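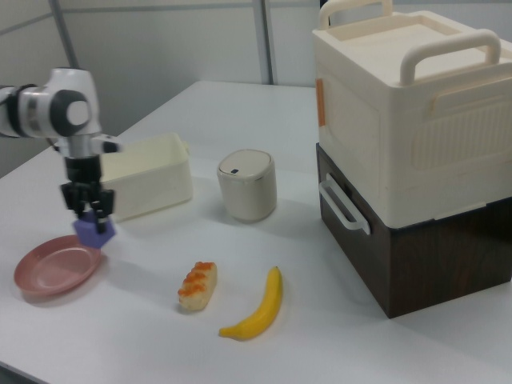 O braço robótico do Clube de Robótica da Vostora com um bloco lilás entre os dedos da garra, sobre um prato redondo.

Imprimir | Enviar por e-mail

COMUNICADO DE IMPRENSA

Clube de Robótica da Escola Vostora abre as portas ao público e prepara a sua primeira ida ao Desafio Demix

Quinta-feira, 1 de março de 2018

É com muita alegria (e, admitimos, com um bocadinho de nervosismo) que a Escola Secundária Vostora anuncia a participação do seu Clube de Robótica no Desafio Demix, a competição escolar de manipulação robótica cuja final se realiza em junho, no Pavilhão Nieto. A equipa da casa é formada por 16 alunos do 10.º ao 12.º ano, que desde o início do ano letivo têm passado as tardes livres a ensinar um braço robótico a arrumar uma mesa.

Dito assim parece coisa simples, e foi isso mesmo que pensaram muitos dos alunos quando se inscreveram. Pegar num bloco e pousá-lo num prato é um gesto que qualquer criança faz sem pensar, mas para o braço é preciso decidir de que lado aproximar a garra, quanto fechar os dedos, a que altura largar. Um bloco de faces inclinadas escorrega de maneira diferente de um cubo, uma banana não se agarra como uma caixa, e uma peça de sushi a fingir, com as suas bolinhas cor de laranja por cima, já deu origem a discussões que se prolongaram até à paragem do autocarro. Cada grupo escreve o seu programa, experimenta-o na mesa de treino e regista o resultado num caderno comum, incluindo as tentativas falhadas, que são muitas e que os alunos fazem questão de não apagar.

O regulamento do Desafio Demix pede que cada equipa complete uma série de tarefas domésticas com objetos de uso corrente: pratos, caixas abertas, pequenos recipientes com tampa, gavetas, alimentos verdadeiros ou de imitação. A disposição da mesa só é conhecida na manhã da prova, e por isso o clube tem por hábito mudar tudo de sítio entre uma sessão e a seguinte. A tarefa é escolhida por sorteio, de um saco de papelinhos dobrados, e o grupo sorteado tem o resto da tarde para a resolver.

A professora Kerubo Kioko, que leciona Física e Química e coordena o clube desde a sua fundação, não esconde o entusiasmo. «No primeiro dia perguntei-lhes o que gostavam que o robô fizesse, e responderam-me que gostavam que ele jogasse futebol», conta. «Agora vejo-os a passar uma tarde inteira de volta de um prato, a discutir se a garra deve descer na vertical ou um pouco de lado, e a ficarem contentíssimos por causa de um centímetro. Para quem ensina, é uma coisa muito bonita de se ver, e tenho pena de que os pais nem sempre possam assistir. Foi também por isso que insisti tanto na tarde aberta!»

O projeto conta com o apoio da Skernari, empresa de automação com oficinas a poucos minutos da escola, que oferece formação aos alunos ao longo de 11 semanas. As sessões são conduzidas pela engenheira Zdislava Kováčik e abordam a segurança junto do braço, a calibração da garra e a leitura do diário de erros, tema que ganhou fama de aborrecido e que acabou por ser pedido uma segunda vez pelos próprios alunos.

«Trazem perguntas que eu não esperava», diz Zdislava Kováčik. «Uma aluna do 10.º ano quis saber como é que o robô percebe que deixou cair a peça. Respondi-lhe que, naquele programa, não percebia, continuava o movimento até ao fim de mãos vazias. Na semana seguinte ela apareceu com uma proposta escrita à mão, em duas folhas, com esquemas e tudo, e foi a partir dela que o grupo refez essa parte do código.»

A direção da escola agradece igualmente às famílias, que têm contribuído com objetos para a mesa de treino. As ofertas continuam a ser bem-vindas e podem ser deixadas na portaria, dentro de um saco identificado com o nome do clube. Pede-se apenas que não incluam vidro nem loiça que faça falta em casa (já houve uma devolução de urgência, à hora do jantar, de uma tampa de tacho).

Tarde aberta à comunidade

Antes da final, o clube convida toda a comunidade para uma tarde aberta no laboratório da escola. Os alunos vão mostrar o braço a trabalhar, explicar os programas que escreveram e deixar que os visitantes proponham uma arrumação da mesa para o robô resolver. A sala leva roughly

Correção de lotação: a sala recebe cerca de 65 pessoas.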